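# Put the subtitles back on the small festivals' budget sheet

The Narnunance Film Week showed fourteen features this June, and I saw nine of them. Two were very good, one I walked out of, and the rest were the sort of film you are glad to have seen once. I have no complaint about the selection. My complaint is about the words at the bottom of the screen.

Four of the nine had subtitles that got in the way of the film. In one, a family drama set over a single winter, the lines appeared almost a full second after the actors spoke. In another, white text sat on snow for most of the second act. A third had clearly been run through software and never read by a person. A grandmother said goodnight to a child and the screen told us "Good evening, minor." People laughed, and the scene was not funny.

Small festivals have come to treat subtitles as something that arrives with the film, like the aspect ratio. The distributor sends a file, the projectionist loads it, and that is the end of the matter. If the distributor only has a rough English track made for buyers, the audience gets that one.

I think this is a mistake, and a cheap one to fix.

Start with the cost. Vivek Tripathi has subtitled features from Hindi and Marathi for most of his working life, and he quoted me $600 to check and correct an existing English track for a film of ordinary length. A full translation from nothing costs a good deal more, but most festival films don't need one. They need somebody who knows both languages to sit down with the existing track, fix the timing, fix the howlers, and put an outline on the letters. He says he can do it in two days if the file is clean.

Now look at where the money goes instead. Narnunance printed a catalog this year with a heavy cover and a page of color for every title. It is a nice object. I have one on my shelf and I have opened it once since. It also paid for an opening reception, a step-and-repeat banner, and a trailer that ran before every screening, so that anyone with a pass had it memorized by the second evening. I don't want to cancel the party. I would give up the trailer tomorrow.

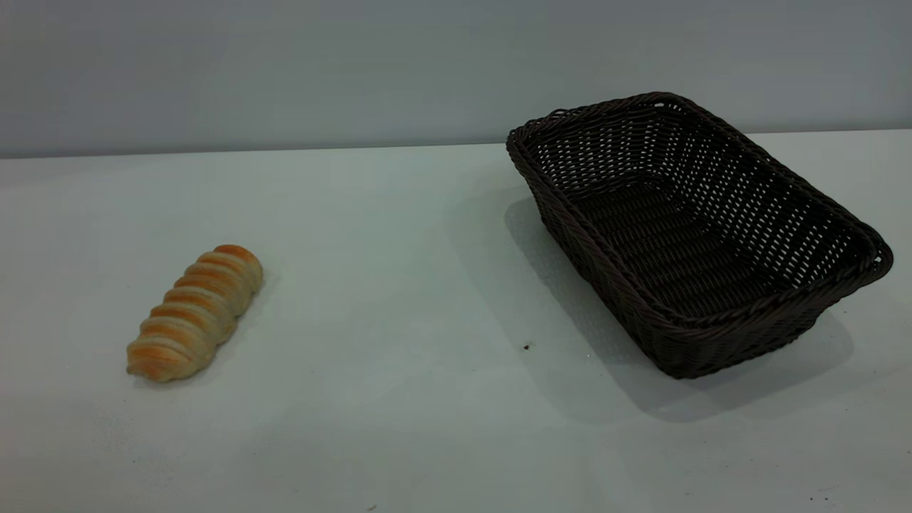 The usual answer is that the audience doesn't mind. Regulars at these events are forgiving people who will put up with hard chairs and a late start, and they will piece together a plot from bad English if they have to. That is true of the regulars. It isn't true of the person who came because a neighbor had a spare ticket, and that is the person every festival says it wants. She sits through ninety minutes of "Good evening, minor" and decides that foreign films are not for her. She won't fill in a survey about it. She just doesn't come next year.

I can give one example from the other side. Grernholm is a single-screen theater that holds 110 people, and for its spring series of West African films it had every subtitle track redone. Selorm Acheampong, who programs the series, told me she cut it from eight titles to five to pay for it. Some of her members were unhappy about that. I went to three of the five.

The difference was plain in the room. At the screening of *Mensah*, a slow comedy about a man trying to sell a bus, the jokes landed when they were spoken. In a long argument at the bus station three people talk over each other in Twi, and the titles dropped about half of what was said and kept the half that mattered. That takes judgment. The earlier track, which Acheampong let me see afterward, tried to carry every word and filled the bottom third of the picture with text. Anybody reading it would have missed the actor's face, and his face is the best thing in the film.

She also does something I wish every festival would copy. The name of the subtitler is printed in the program, directly under the director's. It costs nothing. It tells the audience that a person made these choices, and it gives that person a reason to care how they turn out.

I should be fair to the software. The automatic tools are better than they were when I started writing about film, and for a first pass they save hours. Tripathi uses one called Zorkley for timing and speaks well of it. He does not let it choose a word without looking. His last job, a police drama with a great deal of talk, came to 2,006 separate titles. He changed the wording in more than half of them, mostly to make them shorter. A viewer can read only so fast, and the software will happily put up a line that nobody could finish before the cut.

There is also the question of who should pay. Festivals say it is the distributor's job, and distributors say that a festival fee of a few hundred dollars doesn't cover it. Both are right, and the result is that the work doesn't get done. A sensible arrangement would be for four or five festivals in a region to share the bill, since the same titles tend to travel from one to the next. Split five ways, $600 is less than Narnunance spent on lanyards. The corrected track could then go back to the distributor, who would have something better to send to the next booking.

That would take some phone calls over the winter, when the people who run these events are tired and would like to think about something else. I understand that. But programmers already talk to each other about which films to book, often daily, and they could add a line about the state of the titles while they are at it.

Failing that, I would settle for one small rule. Before a film is booked, somebody on the staff should watch ten minutes of the actual file with the actual subtitles, on a big screen, from the back row. If the text can't be read from there, ask for another file. And if the grandmother is calling the child a minor, call Tripathi, or anyone else who speaks the language, before the tickets go on sale.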